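2019-07-18
By Pierina Lombardi

Hi Arnout,

Second update on the Pultstead reading room, and I'm happy to say it's a much cheerier one than the last! The grant is nearly all spoken for now and I think you'll like where it's gone.

Big thing first: the books. We bought 1555 of them from the Dierckx estate, mostly local history and gardening, with a surprising pile of sea stories (I've already borrowed two, sorry). They came over from Skoltulstead in banana boxes and it took us most of a week to get them sorted. The gardening ones smelled of shed. I left them standing open on the porch tables for a few days and that mostly did the trick.

The Tuesday-style story hour we talked about in the spring has turned into a morning thing, as the parents asked for it, and 20 kids are signed up for the summer. We ran out of floor cushions right away. I'd like to move what's left in the printing line over to cushions and a rug, if you're okay with that. Let me know either way, I haven't ordered anything.

Now the part I'm less proud of. The catalog is behind. I thought I could type it up in the evenings and I was kidding myself! Dason lent us their old software, and it's fine once you get going, but it wants a subject for every single book and I keep stopping to read. I've got the history shelves in and hardly any of the fiction. New plan: loans go in a paper ledger through July, and I type in whatever gets borrowed first.

Small building stuff: the lamps are up, the back window opens again, and the doors are next on my list. I still need your signature on the insurance form, the blue one, page 2.

Come by when you can. The coffee is bad but the chairs are good.

Pierina 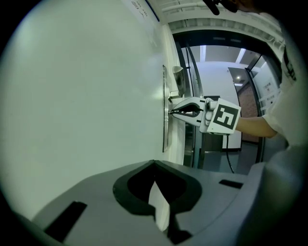 Metal plate and fixture on the white wall, next to the open doorway.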